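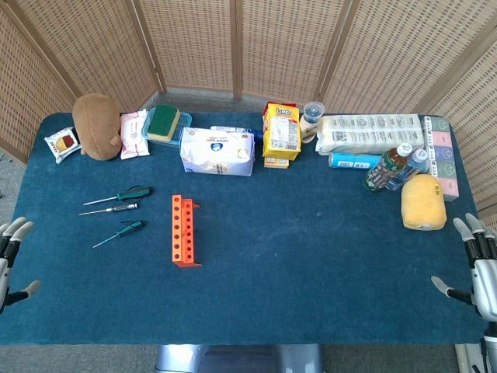

August 9, 2019

Quick one before bed. Still not packed, obviously.

So I signed up for the Divetti half back in June, when it was cool out and I felt invincible. Now it's 75 degrees at 7 in the morning and my long run was more of a long walk with some jogging in it. Legs like sandbags. Drank everything I brought by the second bridge and then had to beg a refill at the gas station.

New shoes are the Tilo ones. Ordered off Trovby, wrong size, sent back, wrong size again. Third pair fits. Heel rubs a little on the left but I'm calling it fine becuase I am not doing another return.

Speed work tonight — 800 meter repeats at the Goossens track. Planned six, did four. Somebody had the sprinklers going on the back turn and I went through them every single lap, best part of the whole workout.

Things I still need: safety pins, the good socks (where are they), something for breakfast that isn't a banana. They're expecting 2000 runners this year so parking will be a mess. Might just take teh bus.

Ok. Bed. Will post my time if it's not embarrassing.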